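首页 > 文艺 > 短篇小说 > 正文

2024年12月18日　文／杰娜琳·卡布雷拉（Genalyn Cabrera）

近期

“近期”这个词是我写进去的，后来惹出的那些事，我多少要负一点责任。

当时是八月，渡口枪击案过去还不到一个星期，死了四个人，两边各两个。扎沃索的报纸只登了自己那两个的照片，纳克港的报纸也一样，所以在两国读者的心目中，那天早上总共只死了两个人，而且都是自己人。斯滕比是中立国，我们的报纸把四张照片都登了，收到的投诉信也就来自双方。

我在斯滕比外交部调停处上班，职务是文书二级。文书一级的位置空了好几年，据说是留给一位有经验的人。我的上司松居尔·詹波拉特大使那天下午把我叫进去，说扎沃索总统要发表一个讲话，需要一句有希望、但不能让任何人据此产生期待的话。

“他愿意见面吗？”我问。

“他愿意让人知道他愿意见面。”大使说，“见不见是另一码事。”

我回到座位上，写道：“总统希望在近期与纳克港方面坐下来谈一谈。”

詹波拉特大使看了一遍，把“谈一谈”删掉了。她说坐下来已经很多了，别一次给完。

爱德华多·帕迪利亚总统当晚在电视上念了这句话。他念得很好，在“希望”后面停了一下，看上去像是真的在希望。他当过中学地理老师，习惯了对着一群不打算听的人讲话。讲完以后他的支持率跌了，反对党说他软弱；到了周末又涨回来，因为反对党的党首被问到该怎么办的时候，说了一句应该在近期拿出办法。

纳克港那边的麻烦要大一些。切斯特米尔·胡巴切克总统八十岁上下，在位的时间比我们调停处的那台复印机还长，而那台复印机是有编号的文物。他的办公室第二天来函，问“近期”是什么意思。

这问题不好回答。纳克港话里有三个词都能译成“近期”。一个指今天之内，用在讨债的时候；一个指这一季，用在修屋顶的时候；还有一个指在我有生之年，用在婚约和条约里。我们的翻译雷梅迪奥斯·马纳拉斯塔斯选了第二个。她后来对我说，选第一个像威胁，选第三个对一位八十岁的老人来说太不礼貌。

可是胡巴切克总统本人出生在北部，北部人说修屋顶的那个“近期”，意思是等下一次漏了再说。他认为自己受到了侮辱，并且表示愿意在近期作出回应，用的是讨债的那个词。

边境上两边都增了兵。

我在调停处待得够久，知道这种时候该做什么。该开会。詹波拉特大使召集了一个工作组，工作组的任务是就“近期”一词形成共同理解。会场设在纳瓦罗饭店，一座湖边的老房子，战前是疗养院，走廊宽得能推过两张并排的病床，后来证明也刚好能让两个代表团擦肩而过而不必点头。

扎沃索派来的代表是一位法学教授和两名上校。纳克港派来的是三名上校。扎沃索方面提出抗议，说人员构成不对等，于是法学教授被临时授予上校军衔，此后整整一周都要求别人叫他上校。

第一天讨论桌子。我原以为关于桌子的笑话都是上一代外交官编出来吓唬新人的，结果那些笑话说得还太轻。纳克港不肯坐长桌，因为长桌有头，而头只有两个，他们怀疑两个头不一样大。扎沃索不肯坐圆桌，因为圆桌意味着大家是平等的，议会没有授权他们平等。最后用的是饭店的两张打牌桌，拼在一起，中间有一道缝。那道缝写进了会议纪要，称为“中线”。马纳拉斯塔斯的铅笔滚进去过一次，谁也不便伸手去捡，她就换了一支。

第二天讨论渡口那四个人。

会议纪要里没有第二天。两边都带了材料，扎沃索的材料里那两名纳克港死者是武装分子，纳克港的材料里那两名扎沃索死者是武装分子。我在斯滕比的报纸上看过他们的照片。有一个是卖渔网的，另一个十九岁，照片是从毕业合影里剪下来的，肩膀上还搭着别人的半只手。另外两个是夫妻，女的是扎沃索人，男的是纳克港人，结婚时两国还通婚。他们在各自的报纸上登的是单人照。

法学教授，也就是那位上校，念到这里停了下来，问能不能喝口水。纳克港的一位上校把自己面前那瓶推过了中线。按规矩这是要报备的，我没有写。

第三天继续讨论“近期”。

我不想把文件的历次修改一一交代，改到最后是第三十五稿，全长两千个词，用来解释一个词。其中有一条脚注规定，“近期”不得早于双方都认为合适的时间，也不得晚于任何一方认为不合适的时间。另有一条规定“坐下来”包括但不限于使用椅子。这条是为胡巴切克总统加的，他膝盖不好，坐下去容易，起来要人扶，他的办公室不愿意让扎沃索的摄影师拍到后半段。

“那他们站着谈？”我问詹波拉特大使。

“站着他也撑不了多久。”

“多久？”

“十分钟。”她说，“你别小看十分钟，多数和平都谈不了那么久，剩下的时间都是在等车。”

詹波拉特大使调停过许多冲突，办公室墙上却什么合影都没有，只挂着一张斯滕比的火车时刻表，还是过期的。有记者问她最自豪的成果是哪一项，她想了很久，说有一次她让两个部长在同一部电梯里待了六层楼。记者问后来呢，她说后来一个到了七楼，一个出来了。这篇采访没有登。

工作组闭幕那天，两国都宣布取得了进展。扎沃索说对方接受了己方对“近期”的理解，纳克港说己方对“近期”的理解得到了对方的接受。两份声明放在一起看，你会以为终于有人把同一件事说了两遍。马纳拉斯塔斯看完，说她想请假。

假没有批，因为两位总统要见面了。

见面的理由和我们的第三十五稿没有关系。帕迪利亚总统的母亲在湖的另一头住着，那是斯滕比的地界，老太太几十年前嫁人时搬过来，一直没有搬回去；她过生日，总统每年都以私人身份来看她。胡巴切克总统则是来看膝盖的，斯滕比有一位很好的骨科医生。两件事安排在同一天，两边的情报部门都知道，也都知道对方知道，都没有改期。报上说这叫窗口。

窗口的地点仍然定在纳瓦罗饭店。我提前一天去布置，饭店经理问我还要不要那两张打牌桌，我说要。他说其中一张借给楼下办婚宴了，还有一张腿有点晃。我在桌腿底下垫了一份第三十四稿。

我必须说明，那天我也在屋里，不过我的职责是看着门，所以我听到的是靠近门的那一半。

胡巴切克总统先到，坐下了。帕迪利亚总统进来，看见他坐着，就也坐下了，没有等摄影师，摄影师还在走廊里和两边的礼宾官争论谁先进门。马纳拉斯塔斯坐在中间，面前摊着本子，削了三支铅笔，大概是吸取了教训。

胡巴切克总统开口说的第一句话，马纳拉斯塔斯没有马上译。她想了想，说：“总统先生问，您母亲多大年纪了。”

帕迪利亚总统说，今天八十四。

胡巴切克总统说那她比自己大，请代他问候。帕迪利亚总统说一定。接着两个人都没有话了。我看了一眼钟，用掉了不到两分钟。按照议程，下面该由双方重申各自的原则立场，立场都印好了放在文件夹里，文件夹谁都没有打开。

“渡口那边，”胡巴切克总统说，“我小时候在那儿学的游泳。”

帕迪利亚总统说他教书的时候，在黑板上画那条河，每年都要被学生问为什么河中间有一条虚线，他说是国界，学生问水知不知道。

“您怎么回答的？”

“我说考试不考。”

胡巴切克总统笑了，笑得咳起来，他的医生从另一扇门探进头，又缩回去了。之后他们谈了一会儿渡船。渡船停了，两岸的人去看亲戚要绕到上游的桥，一来一回得一整天。胡巴切克总统说，船是他的前任停的。帕迪利亚总统说，他的前任也是这么说的，说是你们的前任停的。两人核对了一下年份，发现停船的那年两国都在换届，中间有几个月谁也没有当家，船大概是自己停的，此后每一届政府都认为是对方的决定，并对此保持了坚定的立场。

我后来去档案室查过，确有其事。船老大当年生了病，请了假，假条一式两份，两边各收到一份，都归在“敌对行动”那一类里。

门外摄影师终于进来了。两位总统立刻停止谈话，面朝镜头，握手，握得很紧，神情严肃，像两个刚刚交换过强烈意见的人。照片登在次日各报头版。扎沃索的标题是《总统当面施压》，纳克港的标题是《总统当面施压》。我们的报纸用的标题是《会晤》，销量一般。

联合声明由我起草，只有一句：双方同意在近期研究恢复渡运的可能性。詹波拉特大使拿着笔在上面悬了半天，我以为她要删“可能性”，她删了“研究”。然后又写了回去。

“慢慢来。”她说。

秋天过去了，渡船没有恢复。成立了一个渡运可能性联合研究小组，法学教授任扎沃索方面组长，他已经退不回教授了，学校说他的编制转到了国防部。纳克港方面的组长是推水瓶的那位上校，这倒让我松了口气。小组开过一次会，讨论船该漆成什么颜色，双方都反对对方国旗上有的颜色，而两面国旗加起来把常见的颜色都用完了，只剩下棕色。棕色获得原则通过。

胡巴切克总统的膝盖动了手术。帕迪利亚总统发去慰问电，电文里祝他近期康复，马纳拉斯塔斯为此给我打了个电话，问我这回用哪一个。

我说用讨债的那个，今天之内。

她说那不合规矩，慰问电属于条约类文书，照理该用第三个。我说第三个是有生之年，你自己说过不礼貌。她在电话那头翻了一阵字典，我听得见纸响。最后她挑了一个字典上注明已经不用的词，从前船工之间用的，意思是等对岸的人喊一声就过去。

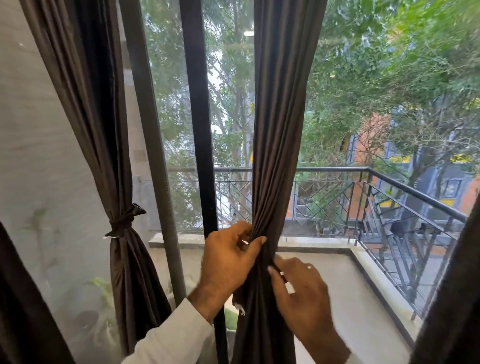

胡巴切克总统的办公室这次没有来函询问。过了几天倒是寄来一张回帖，是总统亲笔，字很大，有点歪，感谢帕迪利亚先生和他的母亲。帖子末尾也用了那个船工的词。我把它交给詹波拉特大使，她看了两遍，问我研究小组下一次开会是什么时候。

我说近期。她叫我去把日子定下来。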